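March 2019
By Nurhan Bilgin

Teleop demo station, chess task – pre-session checklist, sim side. Filled in before the morning block, comments as I went.

1. E-stop on leader arm – OK. Pressed it twice, sim halts both times.
2. Leader arm clamp – loose again. Tightened. Needs a proper bolt, not that thumb screw.
3. Cable run behind operator chair – FAIL, then fixed. Taped down. Somebody keeps pulling the tape up.
4. Force limit on gripper – 12 N, matches the sheet.
5. Latency leader to follower – 25 ms. Fine.
6. Start pose – gripper clear of the board and pieces before record is armed. OK.
7. Scene load – reduced board, five by five, black king in the back right corner, white king nearest the front. Check this evry time, the loader has handed us the old layout before.

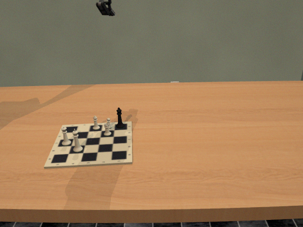
Deok-su Bang wants item 7 done after the operator sits down, his point being that a bumped leader arm moves the follower and you can knock a piece before the first demo even starts. Fair. Will move it to after 9 on the next print.

8. Collision check, gripper vs table – on. Was off yesterday, no note why. Please write it down if you switch it off!!
9. Operator briefed – Fadime yes, Thodoris yes, Precious not yet.
10. Rest breaks – 11 demos then stop. Wrist complaints in December were all from long runs.
11. Bad demos – drop or drag a piece, mark it bad and reset. Don't nudge it back and carry on, the policy learns the nudge.
12. Log folder – writable, space ok.

Open: item 2 bolt (asked Prokport for a price). Item 9, Precious to be breifed before she touches the arm. Rest signed off, N.B.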